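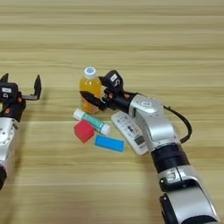 Kellolar tool library to stay open through winter

Kellolar's tool library will stay open through the winter after the town council agreed to extend its lease on the former bus depot in Cloltach Street.

The council voted in December to keep the rent at its current level for another two years. The library had been told earlier in the year that the building could be put up for sale, and it had stopped taking new members while it waited for an answer.

New memberships are open again. A household membership costs $45 a year, with a lower rate for students and people on a pension. Members can borrow up to four items at a time and keep them for a week. Anything larger than a wheelbarrow has to be booked ahead.

The library now lists 3356 items in its catalogue. Most are hand tools, but the garden section has grown quickly and there is a long waiting list for the two petrol-driven mulchers. Ladders, tile cutters and carpet cleaners are also in steady demand. The library said it would not be buying a third mulcher this year and asked members to return the ones it has on time.

The lease extension comes with conditions. The library has to repair the gutters on the north side of the depot, replace the side door and keep the laneway clear for the fire station next door. It must also close by 8 pm on weeknights, after complaints from neighbours about noise in the loading area. Until now it had been open until 9 pm twice a week.

Council will pay for the gutters. The library is covering the door from its own savings and has already had a quote.

A report to council before the vote said the depot would need a new roof within ten years, whoever was using it. The report looked at three choices: selling the building, leasing it at a commercial rate, or leaving the library where it is. Selling would have brought in the most money straight away, but the site is zoned for community use and changing that would have taken at least 18 months. Councillors chose the third option without much debate. One councillor voted against, saying the town should have tested the market first.

Fernum, the next town along the highway, closed its own tool library last year when its hall was damaged by flooding. Some of its stock was moved to Kellolar in the autumn and is still being checked and labelled. Fernum residents have been able to join at the same rate as locals since then, and council has agreed that this can continue. A drop-off point at the Fernum swimming pool will take returns on weekday mornings, though nothing can be borrowed from there.

The Fernum tools include a set of bicycle stands, several sewing machines and a large number of clamps. Electrical items from the flooded hall were not kept. Everything with a cord that is now on the Kellolar shelves has been tested and tagged, and the library said it would go on testing twice a year.

The repair bench will also return. It was packed away when the future of the building was in doubt, and will be set up again near the front counter. People can bring in small household goods such as lamps, toasters and chairs, and use the bench and its tools for free. Microwaves and televisions are not accepted. Sessions run from 10 am to 1 pm, and there is no need to book unless the item is heavy.

A sharpening service for knives, secateurs and mower blades will be offered during the same hours. It costs $3 a blade, or $10 for a mower. The library asked people to wrap blades in cardboard or a thick towel before bringing them in.

The council has put aside a grant of $3000 for short courses at the depot. The first ones planned are basic plumbing, hanging a door and looking after a chainsaw. Each course will take up to 12 people, and members will get first pick of places. Dates have not been set. The chainsaw course will only go ahead if a qualified trainer can be found at the right price.

The Patrício Bakery, which rents the shop on the corner of the same block, has asked council to look at parking in Cloltach Street now that the library is staying. Customers of both places share six short-stay spaces, and they are often full by mid-morning. Council staff will count cars there over four weeks and report back in the autumn. One idea is to turn the old bus bay into a loading zone, so that people picking up heavy gear do not have to stop in the lane.

Some changes have already been made inside. The returns shelf is now to the left of the entrance, and late fees can be paid by card. Late fees have gone up to $2 a day for most items and $5 a day for the mulchers, trailers and floor sanders. Anyone who has had something out since before the library stopped taking members can bring it back without paying a fee until the end of February.

The library is also asking for donations of certain items. It needs long spirit levels, hand saws in good condition and hard cases for drills. It has enough hammers and screwdrivers and cannot take any more paint, sealant or other half-used tins. Those should go to the transfer station, which accepts household paint at no charge.

Opening hours are listed on the door of the depot and on the council's community noticeboard. Membership forms can be filled in at the counter. New members need to show something with their current address on it, such as a power bill or a rates notice.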